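Draft practice guide for household handling robots opens for comment

A draft good practice guide for robots that handle clothing and bedding in private homes has been released for public comment, with submissions open until the end of March.

The guide was prepared by Listine, a standards advisory body, with technical input from Boso and the Quezada test program. It runs to 13 clauses and applies to machines working within reach of beds, wardrobes and laundry areas. Over 200 written responses to an earlier discussion paper were considered in its preparation.

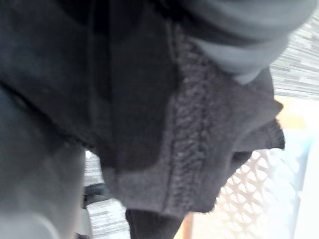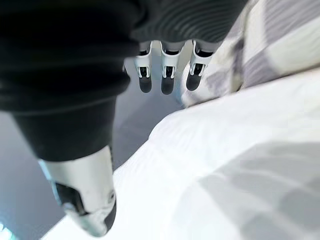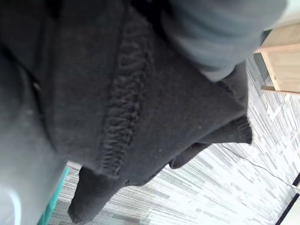
Clause 2 deals with the state of the room before a task begins. Operators would be required to record any item on the floor within the working area and to clear or secure whatever a hanging garment could catch. Loose cabling is named first – a thin black cable across carpet, close to the cuff of a dark knit as in the last picture, would have to be moved or fixed down before work continued. Heavy knits with raised seams are listed separately from flat bedding, and each group has its own limits on grip force and lifting speed.

The draft also proposes that operators keep task records for 80 days and make them available to the householder on request. Cotau, which represents equipment suppliers, has asked for a shorter period.

Comments may be lodged in writing with Listine. A revised text is expected later in the year – the guide will remain voluntary until then.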